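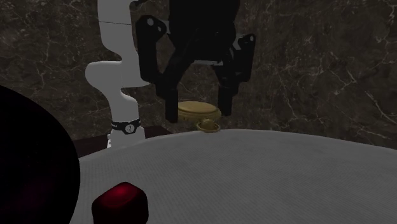

I finally got around to sorting my offcut pile last November, and most of what I kept was walnut and white oak. Short stuff, but too nice to burn. So this is how I deal with it now.

Wax the ends the same day you cut them. I melt old candle stubs in a thrift store pan and dip about half an inch. Oak checks fast in my garage, walnut not so much, but I do both anyway.

Write the species on the end grain with a paint marker. I used pencil for years and then stood there squinting at gray lines on gray wood - no fun at all!

Anything under 5 inches goes in the bucket for plugs and test finishes. Test your oil on the same board you're building with if you can. I had a walnut box come out nearly black once (the scrap I'd tried it on was from a different tree) and I had to sand the whole thing back.

For rough oak I start at 80 grit and quit at 180. Going higher just burnishes it and the stain won't take. Walnut I'll take to 220 if it's going to be handled a lot.

If you get blue-black spots on oak, that's iron. Oxalic acid takes them out, but wear gloves and rinse well. And don't leave steel wool sitting on a damp board overnight - ask me how I know.

Stack with stickers, even the little pieces. Mine are ripped from scrap poplar, around 45 of them in a coffee can by the door.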